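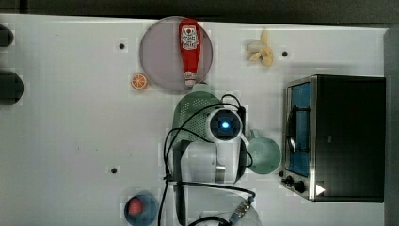

Sarla Pathak once remarked that a home-built work cell is finished when its owner can stop crawling under the table. Her remark concerns cabling, and cabling is where this chapter starts.

Chapter 3. Cable Routing and Reach on a Tabletop Arm

Chapters 1 and 2 covered the frame and the mounting of the arm. The arm now has to move through its working area without pulling on its own wires. By the end of this chapter you should be able to size a service loop, route it along the links, and write a reach table for your bench.

3.1 The service loop

A service loop is the extra length of cable left at a joint so that the joint can turn through its full range. Too little, and the connector carries the load. Too much, and the loop sweeps the tabletop, hides small objects from an overhead camera, or catches on a mug handle. For the Plurcombe shop cell, used throughout this book, we leave 60 mm of slack at the wrist and tie the cable to the link 50 mm behind the gripper housing.

Set the slack with the power off. Move each joint by hand to both limits and mark the cable at the point of greatest pull.

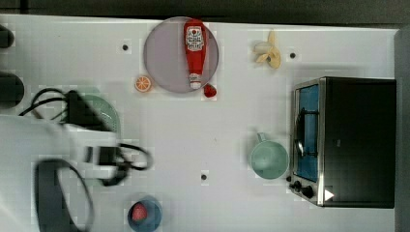
Chaudhary objects that slack set by hand is always short, as an arm under power reaches its limits faster and the loop swings wide. The objection is fair for fast moves. Section 3.4 repeats the measurement at working speed, and the larger value is the one to keep.

3.2 Fixed and loose items

Sort everything on the table into two groups before writing the reach table. Fixed items, such as a toaster oven, get a keep-out zone that includes the swing of the door. Loose items, such as plates, bowls and toy fruit, get a pick height and an approach direction.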